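Rain gauge station records: which months to trust?

cordero_hill
I am cleaning the daily rainfall file from the Punness station, 2,174 rows in total. In April there are 7 days with zero, but the neighboring station at Brellus shows rain on all of them. Should I mark them as missing, or keep the zeros?
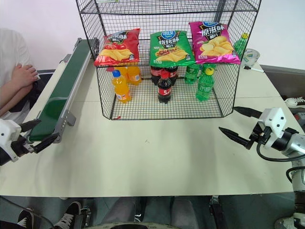
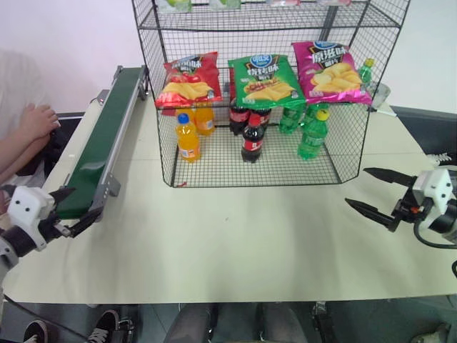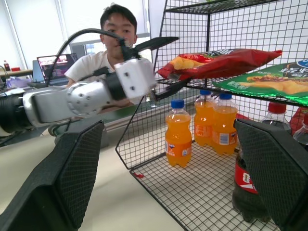 Ga-eun Jang
I would mark them as missing. A blocked funnel gives exactly this kind of zero. Did you look at the day after? Often one big value comes when the water finally goes through.

cordero_hill
Yes, there is one value of 35 mm after the last zero. Brellus has 30 mm for the whole week, so it could be the sum.

Sunita Quintanilla
I don't agree with deleting. Keep the original column and add a second one with a flag. Rain in the hills is very local — Brellus is on the other side of the ridge, and it is not a fair judge.

Ga-eun Jang
A flag is fine for me, but then please flag the 35 also. It should not go into any daily maximum.

cordero_hill
Thank you both. I will add the flag column and ask at Condari if they kept the maintenance notebook.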